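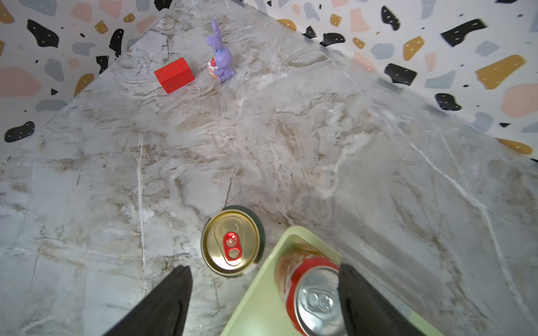 Coolant

3/29/25

The needle was past the middle before the Sketstead turn. Should have stopped then. Didn't. You tell yourself it's the hill, it's the heater, it's an old gauge in an old car, and you put the radio up.

My sister in the back with her feet on the box of plates. Dad's plates. Every bump, a clink.

"Smells like pancakes," she said.

"It's not pancakes."

"Sweet, though."

Sweet, yes. I knew what it was. Dad had taught me that smell before he taught me to reverse. Antifreeze, getting out somewhere. He'd had me stick my head under the bonnet of the Prendard when I was still at school, sniff, tell him. Oil smells like this, petrol like this, and that one, that sweet one, you pull over for. Every time. No arguments.

I did not pull over. The keys had to be back with the agent in Jorport by four and it was gone three already, and we had 15 miles to go and half a house in the boot. So I turned the heater up full, like he used to. Windows down. March. My sister called me something I won't put here.

It works for a bit, the heater thing. The needle thought about it. Came down a hair. Then the lorry in front slowed for the roundabout, and we slowed, and no air going through the grille, and up it went. Up and into the red, and then steam, thin, then not thin.

Layby. Hazards. Out.

"Don't open it," I said.

"I wasn't going to open it."

"The cap. Don't touch the cap."

"I know about the cap. He told me as well."

That stopped me. I'd always thought the car stuff was mine. Hers was the garden, I thought, and the crosswords. But she'd stood where I stood, it seems, same drive, same bonnet, some other year. Cap's the last thing you touch. Let it go cold, and then a rag, and then a quarter turn and wait. She did the quarter turn in the air with her hand to show me. Exactly his hand.

We sat on the bank. Lorries. The steam gave up after a while.

She rang the agent. I rang the garage, the one off the bypass, Shetty, where he took it every October before the frosts to have the mixture tested. The woman knew the car. Not me, the car. "The green one," she said. "Has he been topping it up with tap water again?" I said I didn't know. I said he wasn't driving it now. She went quiet, and said they'd send the truck.

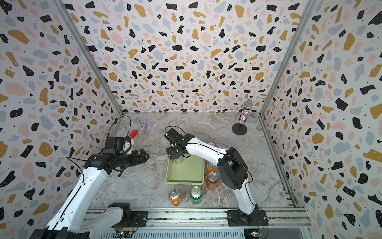

A hose, the mechanic told us. Bottom hose, split along the underside where you'd never see it unless you were lying on your back. Could have been weeping since Christmas. He wanted to pressure test the rest before he'd say anything about the head gasket, and he wasn't going to be hurried, so we waited. I looked at the wall. It had a pattern of chips all over it, black ones and mustard and pale pink, on white, and little black dots in the gaps, and I followed it along to the silver corner rail and then back again. My sister said it was like nougat. I said it was like the bathroom in that hotel with the wasps. First time we'd laughed since the funeral, propably.

He came back wiping his hands. Held the hose out to me like I'd ordered it. Soft as a sock at one end.

"You were lucky," he said. "What did you get it up to?"

I said the red. He waited. I said well into the red. He'd had it running up at almost 3000 revs with the new hose on, no bubbles in the tank, no mayonnaise under the filler cap. He'd want to see it again in a week. Check the level cold, every morning, before you start it, not after.

"I know," I said.

"We know," said my sister.

The bill was 42 pounds for the hose and the coolant and he didn't put the labour on. I looked at it twice. He'd already gone back through.

Quater to six by the time we got away. Agent shut. We put the keys through the door in one of Dad's envelopes, the brown sort, with his handwriting on the front for something else, seed order or whatever. She kissed it before it went in. I pretended to be looking at the tyres.

Then home the long way, the flat way. Needle sat just under the middle all the way. I kept looking. She kept looking at me looking.

"You've still got the heater on," she said.

I had. Full blast, and the windows down, both of us frozen.

"Leave it a minute," she said.

So I left it. Plates clinking. The road was quiet out past number 41, where he used to wave at the dog, and there wasn't a dog, and we both put a hand up anyway.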